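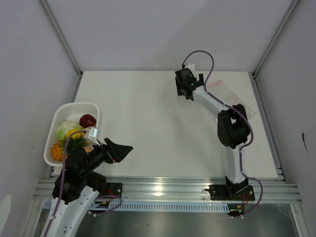
5 min read

Skallow: a keeping log for fruit and veg

README and data card, last tidied up in October

Skallow is a log of how long fresh fruit and veggies lasted in my kitchen, and it started because I threw out a whole bag of spinach two shops in a row and got cranky about it. I wrote the date on the fridge with a whiteboard marker, then moved to a notebook, then a spreadsheet, and now there are 2000 rows and a README, so I suppose it's a dataset! If you've come here from the recipe forum, welcome. If you're after proper food science with lab counts and controlled humidity, you'll want someone else's work, but you're welcome to stick around and have a squiz anyway.

What's in it

Each row is one item, or one bunch or bag of the same item bought together. I log it when it comes into the house, and again when it's either eaten or chucked. In between I jot down the first day I noticed it going downhill, and that's the column I care about most.

The files are:

keeping.csv, the main log
items.csv, my list of item names and the other names people use for them
storage.csv, the storage codes spelled out in full
notes.txt, rambling remarks keyed to row number, mostly about smells
changes.txt, what I've fixed and when I fixed it

Everything is plain text with commas. Dates go year, month, day. Temperatures are Celsius where I've got them, but a lot of that column is blank, particularly in the early rows when I didn't own a fridge thermometer. Blank means I didn't measure. It never means zero.

The columns in keeping.csv

row: just a number, never reused
item: short name, see items.csv
form: whole, cut, peeled, bunch, leaf
source: where I bought or picked it
in_date: the day it came into the house
turn_date: the day I first thought, hmm
out_date: the day it left, one way or another
fate: eaten, cooked, frozen, compost, chooks
store: storage code
score_in: how good it was to begin with, out of 10
remark: free text, often grumpy

A word on score_in, as I get asked about it. A lettuce that scores 10 is one I'd happily give to my mother-in-law. A 5 is perfectly edible and a bit sad. I score by eye and by squeeze, before I've looked at the price, and I do it at the kitchen bench in the same spot each time. It's still only me, though, and I'm harsh on tomatoes. If you're using score_in for anything serious, compare within an item and leave comparisons between items alone.

Where the food comes from

Most of it is from Gkikas, the greengrocer at the bottom of our hill in Flultadside. It's a family shop with a big turnover, so the stock is usually fresh and I can ask what came in that morning. The rest comes from the supermarket, the Flultadside growers' market, my own backyard and (a small but exciting category) things left on my doorstep in zucchini season. Backyard rows have source set to home, and they do well on keeping time, partly because they haven't spent a week in a truck and a coolroom. Please don't use them to argue that shop carrots are rubbish. Shop carrots are champions.

I haven't recorded prices. I did for a while, but I kept losing the dockets, so I dropped the column before it turned into guesswork.

Storage codes

The codes are short because I was typing them with one thumb.

B, on the bench, no cover
C, in the cupboard, dark
CR, fridge crisper, loose
CB, fridge crisper, in a bag
CT, fridge crisper, wrapped in a damp tea towel
SH, on a fridge shelf, any container
J, standing in a jar of water
F, freezer

If something moved halfway through, the code has an arrow in it, like B>CR for the avocados that ripened on the bench and then went in to be held back. The parser in Ustix (more on that further down) splits those for you. If you're working by hand, watch out, as a plain filter on CR will miss them all.

About the bags

CB is the messiest code in the log and I'm a bit embarrassed by it. It covers produce bags off the roll, zip bags, bread bags having a second life, and those crinkly ones the grapes come in. I only started writing the bag type in the remark column well into the project, so for older rows you can't tell which is which.

What I've settled into now is this. Leafy things go in a zip bag, zipped most of the way with a gap at one end, and a square of paper towel inside. Beans and snow peas go in fully closed. Mushrooms never go in plastic in this house, they get a paper bag and a shelf to themselves. Herbs depend on the herb: coriander and parsley do beautifully in a jar with a bag over the top like a little hothouse, and basil just sulks wherever you put it.

I wash zip bags and reuse them until the seal gives up. There's no column for bag age. Somebody on the forum suggested one and I laughed, and then I lay awake thinking about it.

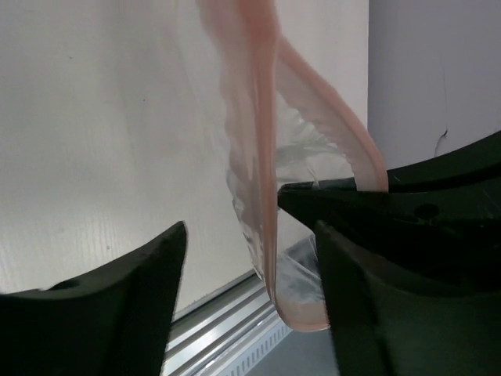 How I decide something has turned

I look for the first sign that would make me use it tonight instead of tomorrow. For leaves, that's slime on any single leaf or yellowing at the edges. For roots, it's bend. For fruit it's a soft patch bigger than my thumbnail, or wrinkling, or that winey smell when you open the drawer. For onions and spuds I count a sprout as turned even though they're still fine to eat, and plenty of people disagree with me about that. Fair enough! The remark says "sprout" in each case, so you can pull those rows out and do as you like with them.

I check in the evening, usually when I'm already in the fridge working out tea. That means turn_date is really the first evening I noticed, and if we ate takeaway the night before, it could be a day late. When we go away I don't check at all. Those stretches have "away" in the remark, and I'd leave those rows out of anything to do with timing.

Things I know are wrong

The log leans heavily on what my household likes. There are up to 300 rows on tomatoes alone and hardly any on eggplant, because only one of us will eat it.

Item names drifted early on. Rockmelon and cantaloupe both turn up, and so do capsicum and pepper, thanks to a Canadian housemate who did some of the early logging. Use items.csv to fold them together. Pumpkin is its own headache: the whole ones and the cut wedges behave like two different vegetables, so always look at form before you average anything.

Our old fridge died partway through and the new one has a much better crisper. The changeover is marked in changes.txt with the row number. Keeping times for lettuce jump right there, and it wasn't my technique improving, much as I'd love the credit.

It's also one climate. Summers in Flultadside are sticky and winters are mild, and the cupboard under the stairs where the spuds live is warmer than I'd like. If you're somewhere dry or properly cold, your bench figures will look nothing like mine.

Reading it with Ustix

Ustix is the small command-line tool I use to poke at the log. You don't need it, any spreadsheet will open the files, but it knows about the arrows in the storage codes and it won't turn your dates back to front. Put the Skallow folder somewhere sensible, open a terminal in it and run:

ustix open keeping.csv
ustix show item=silverbeet store=CT
ustix days in_date turn_date by=store

The last one gives you the middle keeping time for each storage code, which is the thing most people have come for. It skips any code with fewer than five rows behind it. You can switch that off with all=yes, but then you'll get a very confident answer about bananas in the freezer drawn from one banana.

Using and sharing it

Do what you like with the files. Put them in a class exercise, make a chart for the fridge door, argue with me about onions. I'd appreciate a mention of Skallow by name if you publish anything, and please link to this page instead of copying the files somewhere else, so people get the corrections.

Don't use it as safety advice. It's about when food stops being nice, and that's a different matter from when it might make you crook. Cut melon and cooked rice in particular deserve proper guidance from a food safety body, and the few cooked leftovers that snuck into the log have been taken out for that reason.

Sending in your own rows

Yes please! Copy the header line from keeping.csv, fill in your rows and start the source column with a short tag of your own so we can tell kitchens apart. I'd especially love to hear from anyone with a real cellar, or anyone who eats a lot of eggplant. Leave blanks where you didn't check. I'd sooner have a gap than a guess.

Still to do

Split CB into proper bag types for the newer rows
Add a code for the butter compartment (limes, don't ask)
Go back through notes.txt and fix my spelling of kohlrabi
Work out what to do about garlic, which has been sitting in the cupboard without an out_date for so long that it's messing up the averages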